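How high do you hang a big canvas over a sofa, and what holds it up in plaster? 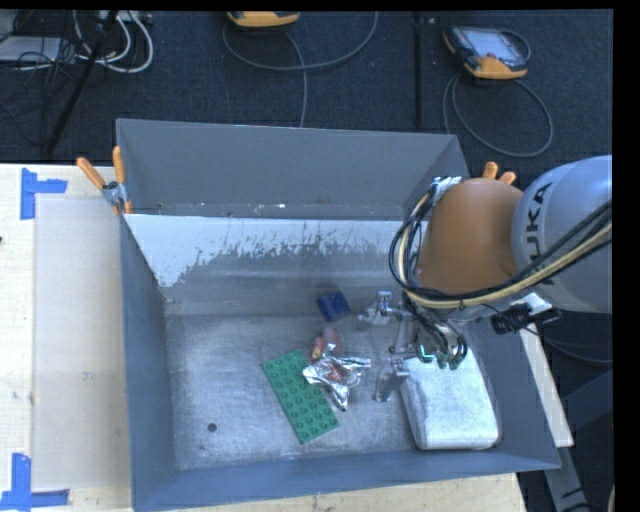 Worn gray metal with the white flaking off it.

Posted in Walls & Decorating by umska_upstairs

I bought a canvas print, mostly gray and white, of the sort that looks like weather. It is a Nuchit, the widest one they sell, and it weighs 13 pounds according to the label. The sofa under it is 84 inches across and the canvas is 60.

My walls are old plaster over lath. The last thing I hung was a small mirror, and it took a piece of wall the size of a saucer down with it. I would like to avoid a sequel.

So, two things. How far above the back of the sofa should the bottom edge go? Every guide I read says "eye level" and then declines to say whose. And what do I put in the wall? The canvas came with 3 sawtooth hangers in a bag and a drawing of a smiling hammer. I rent, so the fewer holes the better. My landlord at Cloltmont counts them.

pruken_paint_and_patch

Six to eight inches between the top of the sofa back and the bottom of the canvas. Forget eye level over furniture, it's a rule for hallways and museums. If you go much higher the picture looks like it's trying to leave.

Your width is fine. Two thirds of the sofa is the usual advice and you're a little over that, which I prefer anyway.

For the wall, don't hammer anything. Plaster hates being hit, as your saucer shows. Put a bit of painter's tape where the hole goes, drill a small pilot hole with a masonry bit, go slowly, and stop when you feel the drill get to wood or to nothing at all. If it's wood you have lath, and a screw may hold in that, but I wouldn't hang 13 pounds on lath alone. If it's a stud, lucky you, use a 2 inch screw and go have lunch. If it's nothing, use a toggle bolt. That needs a bigger hole, but it won't come out until you want it to, and often not then.

Use two screws, level with each other, about a third of the way in from each side. One in the middle means you'll be straightening the thing every time a truck goes by. Leave the sawteeth in the bag and screw D-rings to the frame. Hang the rings straight on the screws with no wire. Wire sags and then your six inches becomes four.

Cut a piece of paper the size of the canvas and tape it up for a day first. I skipped this once — once.

gray_is_a_color

just use the sticky strips. mine has been up since November and only fell the one time

stairwell_1535

Please don't use the sticky strips on old plaster. They hold beautifully to the paint. The trouble is that the paint isn't holding to anything, and when you pull the tab you get a stripe of bare wall to explain to Cloltmont.

I agree with the first reply apart from the height. If people will be leaning back on that sofa, go to ten inches. I had mine at six and everybody's hair polished the bottom edge of a seascape until the beach went shiny.

If you really can't drill, stand it on a narrow console table behind the sofa and let it lean on the wall. Put felt pads on the back corners and something grippy under the bottom edge. I did that for 117 dollars including the table, and the landlord found no holes to count.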